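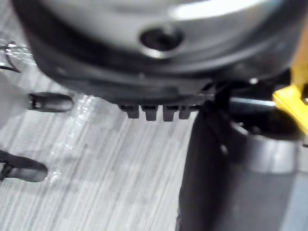

What has the grant paid for since the last report? Mostly it has paid for time: time for people to write down how we work near the arms, try those rules on the floor, and rewrite the ones that didn't hold up.

Working rules for shared robot spaces -- progress report to the Quintana fund
6 min read

Dear Lorraine, and everyone else at Quintana who has been so patient with our emails,

It has been a busy stretch at Plornach, and I'm glad to say most of what I have to tell you is good. When we last wrote, the handbook was a pile of notes in three people's handwriting. It is now a proper draft, organised by the kind of work being done, and every shift at the bench has a copy within reach.

The biggest change is in how we approach the arms. The old habit was to go by feel: if an arm looked still, people walked up to it. The draft asks for a spoken call and a spoken reply before anyone steps inside the marked area, and the person holding the stop control does nothing else while a colleague is in there. Danai Lambrakis wrote that section and has defended it with great good humour, including against me, when I wanted an exception for very short jobs. There is no exception for short jobs.
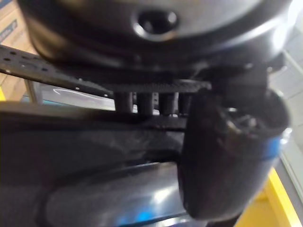
Close view of a finger and pad, with the row of standoffs behind.

We've also settled the inspection rules, which took longer than anybody expected. Fingers and pads are looked over at the start of each shift, and the result goes in the log even when there is nothing to report. Jailson Godoy wanted the log on paper and Baltazar Medrano wanted it on the shared drive, and for a while we kept both, with the results you can probably imagine. Paper won for the daily entries, and Baltazar copies them across on Sunday, when the building is quiet and he can have the radio on.

The check sheet began with 100 items. People were ticking straight down the column without reading, so we sat down with a pot of coffee and took it apart line by line. The current sheet has 21, grouped by where you're standing when you do them, and the rest have moved to the monthly service. I would like your opinion on one of those moves, the cable clamps, and I'll come back to that under the questions at the end.

Next, the rules for setting out a work area.
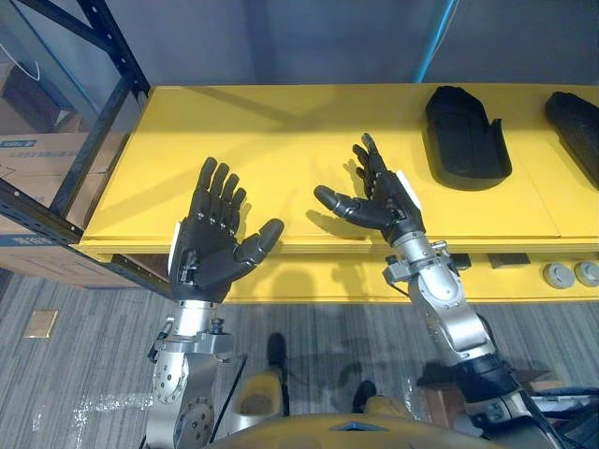

The draft says that nothing goes on a work surface unless it belongs to the task, and that the person setting up the task is also the person who signs for it. We tried splitting those two jobs and it only led to long conversations about who had left what where. It also says where people may stand during a run and which way they should leave, and those routes have to be walked before the first run of the day. I was a bit sheepish walking ours the first time, but by the second week it felt as ordinary as putting on a seat belt.

Training is coming along nicely. We have given 75 hours of it so far, shared between our own staff and the visiting group from Genovside, who asked wonderful questions and found two places where the draft contradicted itself. (One said to stop the arm before calling out, the other said the reverse. It's call out first, unless someone is in danger, in which case you stop the arm and talk about it later.) Both are fixed.

The near-miss book is the part I'm proudest of. Almost 300 entries have gone into it, many of them quite small: a drawer left open on a walking route, a reply that was mumbled, a stop control set down for a moment while somebody tied a lace. Nikola Głowacki reads every one and writes back to the person, usually the same day, and I'm convinced that is why people keep using it.

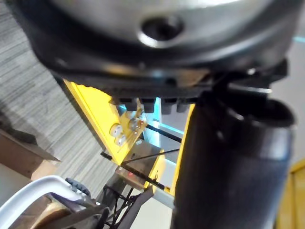
Page last changed: December, 4:40 pm, by N. Głowacki (inspection wording only)

Now for what hasn't gone so well. The section on handing over between shifts is late. We had hoped to borrow the wording used at Arnska, who kindly shared theirs, but their crews overlap by a good while and ours hardly do, so it didn't fit and we have had to start over. Danai has a new version that relies on a short written note and a quick walk around the area together. We'd like to test it for a few weeks before we show it to you.

Spending is in line with the budget, apart from printing, where we went over after the check sheet was rewritten so many times. We have covered that from our own supplies line and aren't asking for anything further.

Before the next report we plan to finish the handover section, run the training once more for the newer staff, and send the whole draft to Genovside for a cold read.

Two questions for you, Lorraine, whenever you have a moment. Are you comfortable with the cable clamps being checked monthly, or would you sooner see them back on the shift sheet? And would the fund mind if we shared the draft openly, with your name on the cover, once the handover section is done? We would love to -- but we'll happily wait for your word on it.

With warm thanks from all of us at Plornach

3 comments · 21 shares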